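Ticket: Season ticket scans rejected at Gate 8, Ornport ground
Opened by: matchday ops desk
Priority: high
Status: open, waiting on vendor
Component: Vidmar turnstile app / Trusier membership sync

Summary
Season ticket holders in the north stand getting red light at Gate 8 only. Same cards fine at Gate 7. Started at the Pulport game, Sunday, when the early crowd came in. Single match tickets no problem anywhere.

What fans see
Card on reader, long pause, red, "NOT VALID FOR THIS EVENT." Second try gives "ALREADY USED," so the first scan is getting written somewhere even though the arm stays locked. Stewards were waving people through on sight of the card by the end. Not great for a derby.

Log

12:40 Gates open. Gate 8 green for the first few, then red on every season card.

12:52 Steward radios in. Told him to restart the reader. Restarted, same thing.

12:58 Swapped reader with the spare from the ticket office. Same red. So not the reader.

1:05 Checked the event list on the Gate 8 unit. Shows Pulport as "FRIENDLY" and not "LEAGUE". Every other gate says LEAGUE. Season cards don't cover friendlies so that would explain the message. Doesn't explain why one gate has it wrong.

1:09 Tried to force a sync from the Vidmar console. Sits at 70 percent and times out. Tried three times.

1:15 Line back to the burger van. Asked for people to be moved to Gate 7. Some went, most didn't, nobody wants to lose their spot that close to kickoff.

1:22 Changed event type by hand on the unit. Goes green for one card, then flips back to FRIENDLY at the next poll. Something upstream is pushing the old record.

1:26 Pulled the network cable so it can't poll. Offline mode. Works!! Cards going green. But offline mode holds 600 entries max and doesn't talk to the other gates, so same card could be used twice.

1:48 Offline list full, unit locks. Back to waving people in.

2:00 Kickoff. Still a line outside. Missed the first goal apparently, lots of complaints about that one.

2:15 Gate closed. Attendance on the board was 2,221, taken from the system, so it's wrong, and the league will want a corrected number.

Checked after the match
- Preseason game against Pulport in August was set up as a friendly. Same opponent, same gate group. Think the league fixture was copied from it and the type changed after.
- Trusier has the right type now. Edit history shows the change saved OK.
- Gate 8 was off for rewiring the week the change went out. Probaly never got it. Still doesn't say why it won't take it now.
- Cleared the local cache, rebooted twice. Old record comes back both times.
- Clock on the unit was fast. Fixed it. No change.

Not tried yet
- Deleting the August game completely. Don't want to do that without a backup, the refunds hang off it.
- Full reinstall of the Gate 8 unit. Need the license key, can't find it.
- Moving Gate 8 to the south stand group as a workaround.

Need from vendor
1. Why does one gate keep an old event record when the server has a newer one
2. How do we recieve an alert when a gate is out of step with the others, before doors open and not from a steward on the radio
3. A way to merge the offline list back in so we can fix the attendance
4. Answer before the next home game please, it's a cup tie and sold out on that side

Workaround for now: if Gate 8 goes red, close it, send everyone to 7, extra steward on the corner. Do NOT pull the cable again unless told to, the offline list is a pain to clear.

Export from the unit is on the shared drive, folder "gate8 derby". 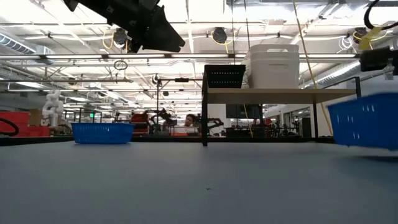
Vidmar Support: Thanks for the log. Please leave the August game where it is for now. The 70 percent stall suggests the unit is stuck on the gate group file and falls back to its last good copy, which would still say FRIENDLY. Can you send the group file from Gate 7 as well so we can compare the two? Keep the offline list on the unit until we've had a look, we may be able to load those entries back in by hand.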